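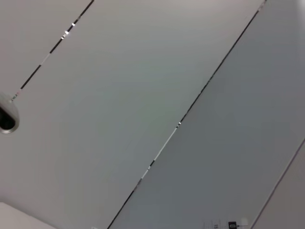

I put off the Sutilar ceiling system for most of a winter, mainly over the price, and I'm so glad we finally did it. Our old ceiling in the back room had been patched so many times that I'd stopped looking up (my neck thanks me, I suppose). Lorcan Ó Briain at Lunda talked me into the long matte panels over the small squares, and he was right! They're a soft off-white, flat and smooth, and the narrow dark seams between them make the room look longer than it is. I did worry the lines would bother me. They don't, though a few spots along one joint catch the light and glint a bit, so if that sort of thing nags at you, ask for a sample first.

The whole job came to $2857, with $408 of that for trim, which still smarts a little. Fitting was finished in March, and Elie Tarawneh and his helper were tidy and patient with my many questions. Dusting is easy — a dry cloth on a pole does it. I'd give it four stars, and five if the trim had been cheaper.

50 shares
Comments (8)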